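Community Help > Work and Employment > Changes at work

Robot arm coming to our staff kitchen - what will change for the washing-up people?
Posted by Shabani Makokha, 3 December 2023
Viewed 2,340 times

I work in the kitchen of a training centre, Follaswood House. We serve lunch to 200 people on weekdays. We are ten in the kitchen team, and four of us do mostly the sink work and the preparing of vegetables.

In August our manager told us that the company which runs our kitchen, Drenano, will bring a robot arm for the sink area. It should pick up small things, put them on the rack, and later maybe wash fruit. The manager says that no person will lose the job. I believe her, but she could not answer my other points, so I ask them here.

First, will our hours stay the same if the arm does a part of the work? Second, who is responsible when it drops something or puts a dirty thing with the clean ones? Third, two of my colleagues are older and they are afraid of the training. Is it difficult? I would like to hear from people who already have such an arm at their workplace. Please write in simple words, I will translate for the others.

3 replies

Adebayo Okoro
Member, catering and canteens

Dear Shabani, I work at Grutent, in a test kitchen where we have had one arm for more than a year. I was on the sink before, and I am still on the sink, so maybe my experience is useful for you.

About the hours: mine did not become less, but they moved. Before, I started at seven and the heavy time was after lunch. Now I start earlier, as somebody has to prepare the place before the arm begins. The rack must sit in the correct bowl, the counter must be free near the tap, and the vegetable basket must stand well to the side. When we leave the basket too near, the arm stops and waits for us. In the first month this happened many times and we were quite angry with it.

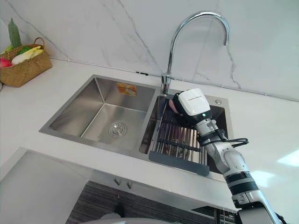 Photo: Adebayo Okoro / Grutent test kitchen

The gripper is over the right bowl in my photo, with the rack under it. It holds one thing at a time and it is slower than a person. I can empty a full basket while it does a few pieces. So the gain for us was not speed. The gain was that I can leave it with the small boring pieces and go to do the knives and the big pots, which we do not give to it.

About who is responsible: please ask for this in writing before the arm comes. With us there is a sheet on the wall. The person on shift checks the rack at the end, and if something is dirty we wash it again and make a note. A note is not a complaint against the person. In the beginning it was not clear, and one colleague was blamed for a broken glass that she did not touch. After this the sheet was made.

About the training: it was two mornings. You learn how to start it, how to stop it, and where not to put your hands. The stop button is the most important and everybody should press it at least once in the training, also the ones who say they will never use the arm. My oldest colleague was very nervous and now she is the one who shows it to new people.

One thing I did not expect - it is more quiet. Before, we were two at the sink and we talked. Now I am often there alone with the machine. I told this to my supervisor and we changed the rota, so that two people have their break together again. If talking is important for your team, say it early.

singhal_k
New member

We got one too. it was ok. Ask if the pay grade changes, ours did not and it should have, you are doing more than before. Also get a longer mat for the floor

Drenwatch
Member

I do not agree fully with Adebayo on the training. Two mornings was too short for us, and people on the evening shift got only one. Ask that all shifts get the same, and in paid time. And ask what happens on the days when the arm is out of order. In our place the rota was already made smaller, so on those days three people did the work of four.

Shabani Makokha
Thank you to all. I have a meeting with the manager on Thursday and I will bring the point about the written sheet and the point about the evening shift. Adebayo, could you please tell me which words are on your sheet? You can send it in a private message if it is not allowed here.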